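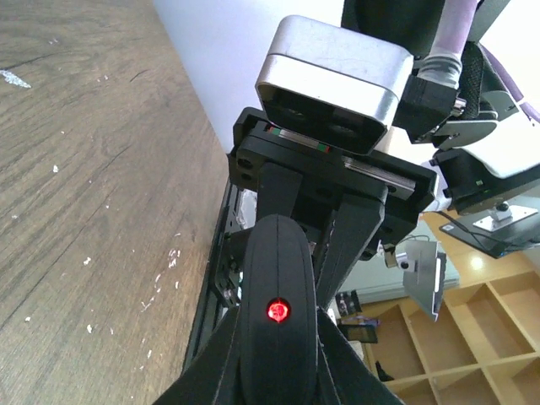
29 Jun 2018 - Urby cell, cable and wrist check

Started with the wrist screws, both arms. On the left all were tight. On the right, one screw at the camera bracket took a quarter turn before it held. I marked it with paint so Oanh can see next time if it moves again.

Finger wear: left pair measured, still inside our limit. Right pair I did not measure, the caliper was with Yoga. To do.

Then the purple cables. They need enough loop above the wrist for the full turn, but if the loop is too big it catches on the elbow. I ran the wrist joint end to end 30 times at slow speed, no catching. The tie at the left elbow I moved 17 mm down, it was pulling when the arm goes far back. 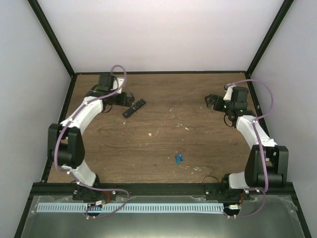

Both arms over the board, remote and two batteries set out.

After this, the remote job at low speed. Grip force is set to 46 in the Tellari panel, same on both sides. Merike had 72 in her notes from December, but that was for the old fingers - please do not copy it.

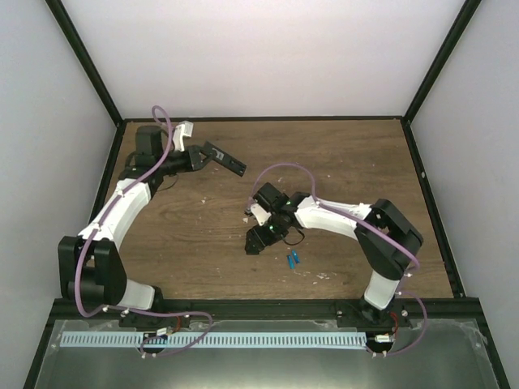 Do we need to home both arms again after moving a cable tie?

Only the arm where the tie was moved, and only if its power was off during the work.

Still open: right finger measurement, new ties from Avotiņš, and the board surface, which sheds small chips. Edgars wants to sand it. I would prefer to change it.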